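Flodari Health
October 2020

1/5 Flodari Health today released Gravness, a free phone app for adults who manage type 2 diabetes at home. It is offered in English and Spanish.

2/5 Gravness keeps meals, glucose readings and medicine times in one daily log. Users may send the log to their clinic before a visit. 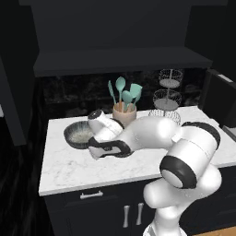 White marble countertop, dark cabinetry.

3/5 The app was tested with 305 patients of the Polatham clinics, beginning in January. Nearly 2668 log entries were reviewed by the study team under Dr. Hannelore Ruppert. Results will be posted once review is complete. 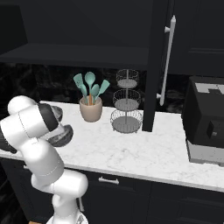 4/5 Availability
Gravness may be downloaded now. A version for tablets is planned. The app does not replace the advice of a doctor or pharmacist.

5/5 Questions on privacy and data sharing may be sent as replies to this thread. Our support staff will answer on weekdays. 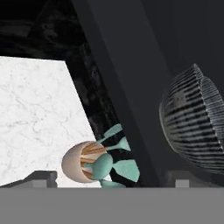 Soledad Chávez asks whether a family member can view the log from a second phone. Yes, with the user's written consent, under Settings, Shared Access.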